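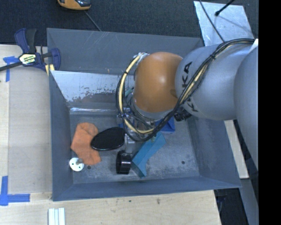

LOCAL NEWS | ODDS & ENDS

Retatville's lost property is up for claiming (and then for sale)

By Kirstin Skinner
May 2025

If you've lost anything on a Retatville bus, at the pool or in the library since January, you have until the end of the month to come and get it. After that it goes on the sale tables, and somebody else will be walking around in your raincoat.

The lost property room has moved, by the way, and I'm putting that near the top since I drove to the old place first and sat in the parking lot for a while feeling silly. It used to be the back counter at the bus station. Now it's at 3063 Otgate Avenue, the long low building next to the tire shop, with a green door and a buzzer that you have to lean on. The town put the buses, the pool, the library and the ice rink all together under one roof over the winter, so you no longer have to call four different numbers to find one glove.

I went over to have a look before the claim days start and stayed most of the morning, which was not my plan! Catherine Rankin is in charge of the room. She spent years at the bus station counter and she has strong feelings about how things should be sorted. Everything that comes in gets tipped into a big gray bin first. It's had a hard life, that bin, the floor of it is scuffed all over and there are pale scratches up on the side. From there each thing gets picked out, looked over for a name, tagged and put on a shelf.

"People think we throw it all in a heap," Rankin told me. "We do, but only for the first hour."

I'll admit I could have stood and stared into it all day. There was a crumpled orange thing lying on the left side, some kind of fabric, bent over in the middle like it had given up. Next to it and a little on top was a flat black oval with a textured top and a shiny rim. I had three guesses about that one and I'm keeping them to myself, because if it's yours you're going to have to describe it to get it back. There was something teal in there too. My sister lost something teal last year and I did think about it for a second, but hers was a lunch bag and she left it in another state.

So, how do you claim? You come in, you say what you lost and where and more or less when, and you give one detail that a stranger wouldn't know. A receipt in the pocket, a stain on the lining, a missing button. Rankin says the detail is the part people get stuck on. They'll say "a black umbrella" and then look at her hopefully. There is a whole rack of black umbrellas. If you put a piece of tape on the handle, or your dog chewed the strap, say so.

You don't need an ID for ordinary things. You do need one for phones, wallets, keys and anything with a prescription label on it. Those are kept in a locked cabinet and never go on sale. Phones and keys are held for a year, wallets are mailed back if there's an address inside, and medicine goes to the pharmacy for disposal after a week.

There's no charge to get your own stuff back. I asked twice, because the old counter used to charge a storage fee and a few of you wrote to me about it (one of you in capital letters). The fee is gone.

I hung around long enough to see one happy ending. Euan Cairns came in with his son Finlay, who had left a trumpet mouthpiece on the Number 3 bus after band practice. It was in a sock, he told us. Not a case, a sock. Rankin asked what kind of sock and Finlay said gray with a hole in the heel, and off she went down the shelves and came back with it in her hand. I've seen people win raffles and look less pleased. His dad wanted to know if there was any chance of a blue scarf while they were at it, and there were a number of blue scarves, but none of them were his. He tried on a couple anyway.

"I've been playing on the school's spare one and it tastes weird," Finlay said. I didn't ask him to go into it.

Shelves run down both walls of the main room, and they go by kind of thing instead of by place. That's the big change from the bus station, where it was all by route number and you had to remember which bus you'd been on. Coats and jackets hang on rails at the far end. Hats and gloves are in drawers, and single gloves have a drawer all to themselves, which I found a little sad. Water bottles take up a whole bay. If your kid came home from swim lessons without one, please come and take it away, because Rankin says bottles are the one thing that nobody ever asks about and they take up more space than the coats do.

Books that belong to the library have already gone back to the library. Books that belong to you are on the windowsill. When I was there that included a good thick cookbook with notes in the margins, a Spanish dictionary and a paperback with the last chapter torn out. Whoever wrote "TOO MUCH CUMIN!!" next to the lentil soup, your book is waiting and I agree with you.

Soft things like sweaters and towels get washed before they go on the rails. Oľga Procházka, who has the laundromat on Florkholm Street, takes them in at the end of each week and does them after closing. She's been doing it since the move and she says the pool towels are by far the worst. "I open the bag outside," she said. "In the winter also, outside." She does not wash anything with a dry-clean label, so wool coats come as they are, and you might want to shake them out.

She also goes through the pockets, and anything she finds gets put in an envelope and pinned to the item. Grocery lists, mostly. Tickets for the rink. One time a tooth, in a little plastic box, which went back to a very relieved mother who had been planning to keep it forever.

Whatever is still on the shelves when the claim period is over goes out on the sale tables in the front room. Most things will be $2, with coats a bit more and anything broken put in a free box by the door. Last year's sale was held in the bus station waiting room and it got pretty tight in there, with strollers and people trying to catch actual buses. There's more floor this time. You can park at the tire shop after it closes, and the owner is fine with that as long as you stay clear of the bay doors.

The money goes toward day passes for people who need a ride to a medical appointment and can't cover the fare. Last year's sale paid for 282 of them. Rankin would like to beat that, and she thinks the coats will do it, as there are some very nice ones this year. I tried on a long brown one with a plaid lining and it fit me perfectly, and now I have to spend the rest of the month hoping its owner doesn't read this column. (If it's yours, come and get it. I mean it. Mostly.)

A few people asked me to find out about bicycles. The room doesn't take them. Bikes left on the racks in front of the library and the rink are tagged by the police department and you need to call the front desk there, not Otgate Avenue. Same goes for car seats, which can't be resold. If you've lost one of those, call and they'll look, but they won't be on the tables.

Strollers, though, yes! There are strollers. I don't understand how anybody gets home without the stroller they came with, but Euan Cairns pointed out that by the end of an afternoon at the pool you'd leave behind your own shoes, and he's a parent and I'm not, so I'll take his word for it.

If you find something around town, you can hand it in at the green door, or give it to any bus driver or the desk at the pool, the library or the rink. Please don't leave bags outside overnight. A box of mittens got rained on a few weeks back and Procházka had to run the whole lot twice. It helps if you stick a note on saying where you found it. "Bench by the rink" is plenty.

One more thing that came up while I was there. The cafe on the corner, Fuentealba, has been keeping its own box of left-behind items under the register, and it's going to start sending them over at the end of every month. So if you've left your reading glasses there, ask at the cafe first and at Otgate Avenue second. I left mine there in the spring and they were in the box, under someone's bicycle helmet, with a muffin crumb on one lens.

The lost property room is open mornings and afternoons until 3, and it's closed for half an hour at lunch, when leaning on the buzzer won't do you any good. You can call ahead and ask them to check for something, but Rankin would much prefer you came in. She can't show you a scarf over the phone.

Claims close at noon on the last day of the month. The sale opens the next morning, and the free box goes out by the green door at the same time.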